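5 min read

Wednesday, late, kitchen still smells of scorched milk.

The Skallo kettle died this morning at ten to seven, with a click and then a sort of sigh, and I stood there holding my mug like a man waiting for a bus that has been cancelled. Seven years we had it. I descaled it twice in that time, both times for guests.

So I've been making tea in a saucepan all day, and thinking about saucepans, which I don't recommend. The small one is a Berkari and it was supposed to be the good one. Áine Heffernan talked me into it two winters ago when she was giving up meat and buying equipment instead. Milk pan, butter pan, one-egg pan, she said, you'll never use anything else. She was right about that, mostly since the lids for the others have gone missing. The handle gets hotter than the pan. I have learned to wear an oven mitt to heat up soup, and I look like I'm handling a falcon.

February is no month to be without a kettle. Went to the store at lunch to look at replacements and came away with a headache and a lemon squeezer. The shelf runs from the cheap plastic ones, which taste of raincoat, up to a Grirnus with a curved spout and five temperature settings. Five! One is for white tea. I have never knowingly met anyone who drinks white tea. The clerk told me the spout gives you control. Over what, I asked, and he said the pour.

I wrote the numbers down in the parking lot so I could be sensible about them at home. The Grirnus holds 700 milliliters, so two mugs and a splash, and if Kieran Madigan comes by he can have the splash. The Sheehan is bigger and uglier and has a window up the side, lit blue when it's on, like a fish tank. It weighs 832 grams empty according to the box. Why that's on the box I don't know, unless people are mailing them.

Called Kieran for an opinion, a mistake I make every few months. He said get a stovetop one that whistles. I said I had one that whistled in my first apartment and I moved out. He said an electric kettle is a single-purpose appliance and a clutter. This from someone who owns a machine for hot dog buns. Then he wanted to know if I still had his roasting rack and I said the line was bad.

I do still have his roasting rack. It's on top of the fridge with the fondue forks. 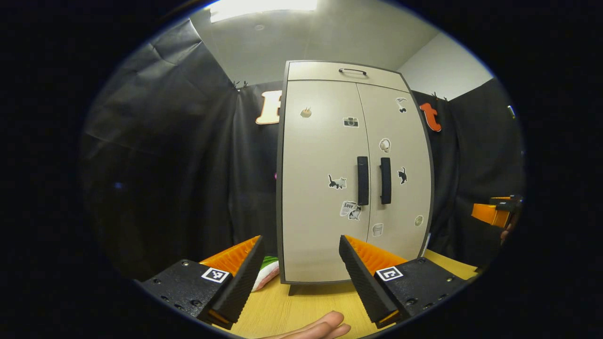
Dinner was rice, on account of the big pot being clean. Scorched the milk for the pudding after, because I was reading reviews of the Sheehan while it was on. One woman gave it a single star for being too blue. Another had owned three and loved them all, and I thought about that longer than I should have. Pan is soaking now with baking soda. The pudding was fine if you stayed near the top.

Leaning Sheehan. Will sleep on it. Need dish soap, bay leaves, and the bulb for the range hood, the small screw kind, take the old one along this time.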